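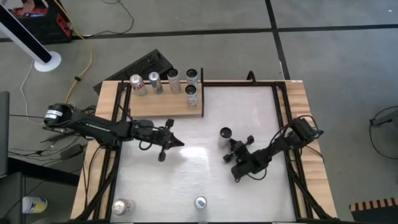
Two-arm cell with drink cans on the table and the shelf, Hekska lab, November.

Hekska opened its lab for one afternoon in November, and I went with a narrow purpose. Our group at Flamel has to submit an equipment plan for two-arm tabletop cells, and I wanted to see what one takes up in floor space, cabling and staff time before we put a number on it. Adoración Robles, who runs the lab, gave the tour. Teodoro Toledo from our purchasing office came along for the cost side.

The cell handles drink containers: cans and cups, a work surface and a raised shelf at the back. Both arms are fixed to the table sides. The table is wood with black aluminum extrusion around a white surface. Robles priced the frame and top separately from the arms and recommended we do the same, as the two have different service lives. Hekska writes off arms over two years and keeps the tables until they no longer fit the work.

Toledo asked what the first budget had missed. The answer was power and cable. Skukard, the integrator, quoted arms, mounts and one computer, and left supplies, extension leads and cable management to the customer. Hekska has since added a line for these to every request. We had no such line in our draft.

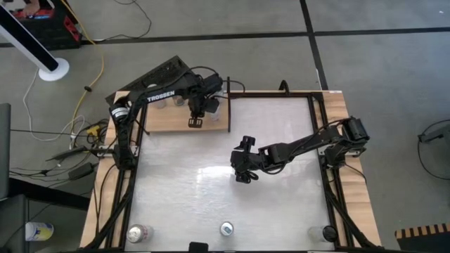 Spares were the longer discussion. Robles holds 13 servos for the whole lab and reorders through Gallardo, whose lead times she described as acceptable in spring and poor toward year end. Gripper fingers are treated as consumables. She budgets 100 hours of technician time per cell per year, most of it calibration and connector faults, and charges it to the project using the cell.

Props have their own code. Cans dent and cups crack, and small purchases on personal cards had become a nuisance for accounting – the code fixed that.

The asset register was shown briefly. Entry 1067 was a table with its arms listed as child items, so an arm can be swapped without retiring the parent. Our register does not support this yet. Toledo will ask whether it can be changed before the plan goes in.

Open points for us: floor space per cell including access on both sides, a quote from Skukard with power itemized, and whether to buy the second cell at once or after the first has run for a quarter. Robles would wait the quarter. Toledo prefers a single order for the discount, and the draft currently carries both options.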